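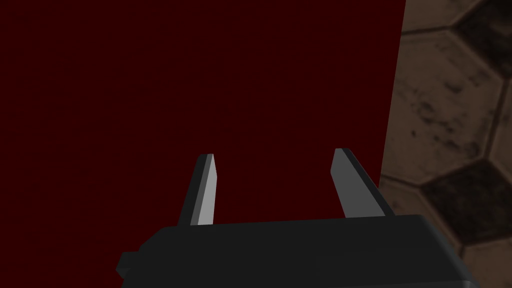
Ticket: Wuvusness simulation kit, arm dropping out near the red surface
Opened by: Josiane Carré, Randbridge
Handled by: Abhishek Sengar, kit support

Hello again! We're in our second week of the trial and mostly very happy with it, but the run keeps stopping when the gripper comes close to the big dark red surface. The log says "reach limit" at step 3,276, and I had set the limit to 4,000 (I checked that twice, with coffee).
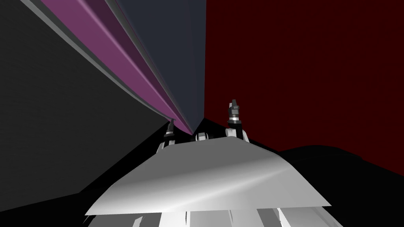
It happens with the body camera view on or off, so I don't think the display is to blame. Mansa Dogbe tried it on her machine and got the same stop.

Reply from Abhishek
Thank you for such a careful report, Josiane! Please try these in order and take your time:

1. Close the kit, open the settings file and look for a second "reach" line near the bottom. Older trial copies have one left over, and it wins. 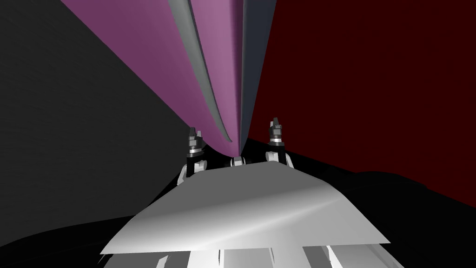 2. Delete that line, save, and load the room again from the start menu. 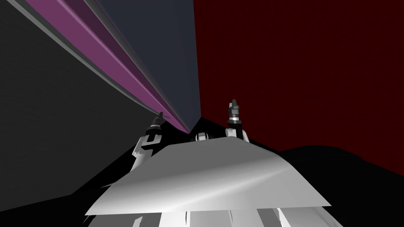
3. Run it seven times with the fingers open, then send me the log.

Update from Josiane
Found the extra line! All seven runs went past the old stopping point. Could you leave the ticket open until Mansa has tried hers?

Status: waiting on customer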